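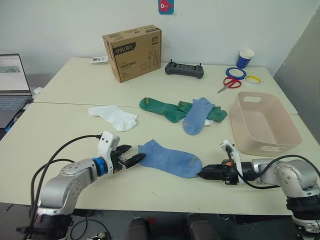
Diane Girard
Contributing editor, automation

A pair of socks is a poor test of strength and a very good test of everything else. A sock weighs almost nothing, costs little and can be dropped all day without harm. It also has no fixed shape. Pick it up by the cuff and it is one object, pick it up by the toe and it is another, and leave it on the table after a bad grasp and it becomes a third that the software may never have met.

That is why laundry keeps turning up in the labs of companies that would like to sell a machine for the home. Over the past few months I have been following how two-armed systems cope with sorting, matching and folding, and asking the people who build them when any of it might leave the bench. The replies varied with the department. Engineers tended to talk about grasp points. Sales staff tended to talk about next year.

The task divides into stages, and the stages are not equally hard. Finding a light blue sock on a cream-white table is close to solved. Deciding that another light blue sock, lying on one of two green ones, is its mate is harder, though still mostly a camera problem. Color helps. A drawer of near-identical black socks in different sizes is a worse case, and few demonstrations include one.

Then comes contact. A two-finger gripper has to close on a layer of fabric a few millimeters thick, lying against a hard surface, without driving its fingertips into the table. Come in too high and the jaws shut on air. Come in too low and the arm registers a collision and stops. People handle this by dragging a fingertip until the cloth bunches, then pinching the bunch. Several groups now teach their arms the same move, and it works better than any precise approach they had tried before.

Two arms make the next part possible. One holds the cuff end, the other the toe, and between them the fabric can be pulled flat, turned or doubled over. The difficulty is that the arms are now connected by something elastic. If one lags, the sock stretches and slips. Rigid parts tell a controller where they are. Cloth does so only in a general way.

Staler, which builds a bench system with two arms on a shared base, let me watch an afternoon of trials in November. Its published target is a matched and folded pair in 30 seconds. The company ran 318 attempts on a mixed pile that week and counted 72 percent as complete, meaning matched, folded and placed in a basket with no human hand involved. Most of the failures were dull ones. The gripper took two socks where it wanted one, or lost the cuff during the fold and went on folding nothing.

For comparison, I did a similar pile at my own kitchen table on a Saturday and needed 5 seconds a pair. I was also listening to the radio.

Speed may matter less than recovery. A household machine that takes an hour over a basket is acceptable if it runs while the owner is out. One that stalls on the fourth sock and waits is of no use to anyone. Bikano, a smaller firm working on the same problem, has put most of its effort into retries. When a fold fails, its software does not diagnose the fault. It shakes the item, drops it flat and starts over. The approach is slow and rather inelegant, and it raised the share of baskets finished without help more than any change to the cameras did.

The shop floor is a step ahead, largely because the shop floor can be arranged. Espinoza, a contract laundry that handles workwear, feeds towels and coveralls to its folding line from a fixed rail, so every piece arrives hanging the same way. Its plant manager told me that small items are still paired by hand and that she has no plan to change this. The arms she was quoted cost more than the work they would replace, and they would need a technician on each shift.

A home offers no rail. The table that holds the laundry is likely to hold tape, scissors and a paper cup as well, and all of it must be told apart from the job and left alone. Training on clutter helps with this. Grirus, which supplies demonstration data to several arm makers, now asks its operators to leave ordinary objects nearby while they work, on the grounds that a cleared table teaches a robot about cleared tables.

My estimate is that pairing and folding socks will be reliable on a fixed bench, with a known set of garments, fairly soon. Taking a warm load from a dryer, carrying it to another room and dealing with whatever is in it, including the inside-out ones, is a separate problem with its own list of unsolved parts. Turning a sock right side out is on that list. I asked each of the firms whether its arms could do it. Bikano's said yes, with the right sock, and the others said they were working on it.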